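Changing the hoses on the Hotum capstan winch

September 23, 2023

The winch is a Hotum single-capstan unit on a tandem-axle trailer, rated for pulling underground cable through conduit. I bought it second-hand from a contractor who was moving to a larger machine. The plate on the hydraulic tank gives a system pressure of 178 bar. The hour meter read 208 when it arrived, and I have no reason to distrust it, although the hoses looked a good deal older than that.

All of them had the original crimp date on the ferrule. Two had cracked outer covers near the swivel end, and the return line from the motor was weeping at the fitting. None had burst. I decided to do the lot in one go and keep the best of the old ones as emergency spares.

## Taking the old ones off

Park on level ground, chock the wheels, lower the jockey stand and leave the drawbar pinned. Release any load on the rope first. With the engine off, work the control lever through its full travel several times in both directions. On this machine that does not fully drain the brake circuit, which sits behind a check valve. There is a bleed screw on the brake block, 5 mm hex key, facing the mudguard. Crack it a quarter turn and wait. Mine gave up a tablespoon of oil and then stopped.

I tagged each hose at both ends before undoing anything. The ports on the valve bank are stamped, but the stamping is shallow and was under paint on three of them. A and B reversed on the capstan motor will only make the lever work backwards. Pressure and tank reversed at the valve bank will put full pressure behind a seal that was never meant to see it.

The oil came out darker than I would like. The tank holds 22 litres and I drained all of it. There was a thin grey paste on the magnet in the drain plug, no flakes.

## The new set

I had the replacements made up locally from Viston two-wire hose. The shop wanted overall length, end type and relative angle for every hose with an elbow at each end. Measure the angle by laying the hose straight and sighting along it from the far end. I got one wrong (clockwise where it should have been anticlockwise) and they re-made it without much fuss, though I paid for the fittings again.

Lengths matter on the two that run to the hinged level-wind arm. The originals were tight at full outward swing, and I suspect that was the cause of the cracked covers. I added 60 mm to both and moved the clamp back one hole. At full inward swing there is now a loop that clears the tyre by three fingers, which I consider enough.

The suction filter was a Clunamov spin-on. The equivalent from the farm supply store has the same thread and a slightly taller can. It fits, but the guard has to come off to change it.

## Fitting and layout

I do the small work indoors. O-rings and bonded seals are easy to lose in a gravel yard, and grit on a sealing face will cost you the whole job. 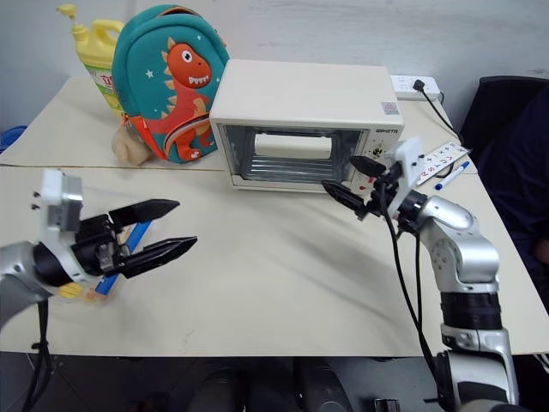 Seals go on clean and lightly oiled, and they should not be dragged over a thread on the way. I use a cone of rolled plastic for the smaller sizes. For laying out the parts by port number, a pale surface is what you want, and a white tabletop like this one will show up black rubber straight away. Keep the threaded ends capped until the moment they go on.

Torque for the swivel nuts came from the hose maker's chart. I tightened the valve bank end first, then set the lie of the hose by hand, then tightened the motor end while holding the hose with a second spanner on the hex. A twisted hose will try to straighten under pressure and slacken its own nut. The printed line along the cover is there to show you this.

## Refilling and testing

Fresh ISO 46 in through a filter funnel. I turned the engine over with the fuel off until the suction line was full, then ran it at idle for ten minutes with no rope on the capstan. Some foaming in the sight glass, gone after the second cycle of the lever.

Relief setting measured 158 bar at the test port against the 178 on the plate. Someone has backed it off, or the spring has settled. I left it there for now. It held a static pull against the tow hitch of the ute with no creep, and all the joints were dry the next morning.

Still to do: the gauge isolator leaks at the stem, and the Coutinho swivel on the rope end needs a new pin.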